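Teaching day at the Avthorpe workshop
Newsletter, 15/06/2018

I promised last time that I'd write up how the can sessions are going, and I've put it off long enough. We are now 38 demonstrations into the Dumlao task, all of them driven by hand from the remote station, and I have the sore thumb to prove it.

If you missed the last couple of newsletters, the idea is simple enough. A person steers the arm through a job while the software (we're using Skurkeo for this) records every move of the joints and everything the wrist camera sees. Do that enough times and the arm can start having a go by itself. We're aiming for 300 good runs before we train anything, so there's plenty of steering left to do, and I'd love some company!

Getting hold of the can

I thought this would be the boring bit. You fly the gripper over, line it up, close it, done. Well, no. On the screen you lose most of your sense of depth, and my first few tries came in so high that the pad closed on air. What works for me is to bring the lower finger in under the can first, then let the black pad come down on top, close to the lid end. The blue tab is a lifesaver, by the way – it's so bright that I use it to judge how the can is turned before I do anything else.

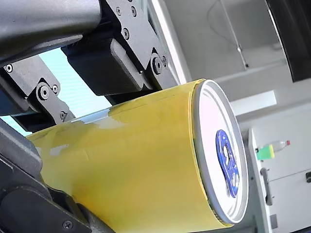 Keeping it steady on the way over

Once you've got a grip, the temptation is to zoom off. Please don't! The software records your nerves along with everything else, and a jerky demonstration teaches a jerky arm. I watched one of my early runs played back and it looked like I'd been sneezing the whole way through.

My habit now is to pick a speed that feels slightly too slow and stick with it. I also try to leave the can at a bit of a tilt if that's how I grabbed it. Straightening it up looks tidier, but it adds a wrist move that the job doesn't call for, and then half the recordings have it and half don't. We went back and forth on this for a good while at Jellthorpe last November and ended up with the same answer there.

I do use the lid as a guide while I'm moving. If that silver circle holds its shape on my screen, I know I'm not rolling the wrist without meaning to.
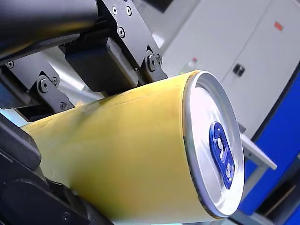
What we're keeping and what we're throwing out

So far 11 runs have gone in the bin. Most of those were mine, I'll admit, and most were long pauses where I'd stopped to think with the recorder still going. If you need to think, hit pause first. A small wobble or a second try at the grip is fine and we keep those – the arm needs to see how a person fixes a mistake.

Next up

We have two more sessions booked at Avthorpe before the summer break, and both have room for new drivers. You don't need any experience, and if you've ever played a video game you'll probably be better than me by lunch. Reply to this newsletter if you want a slot and tell me whether you're left-handed, so I can swap the controls around before you get here.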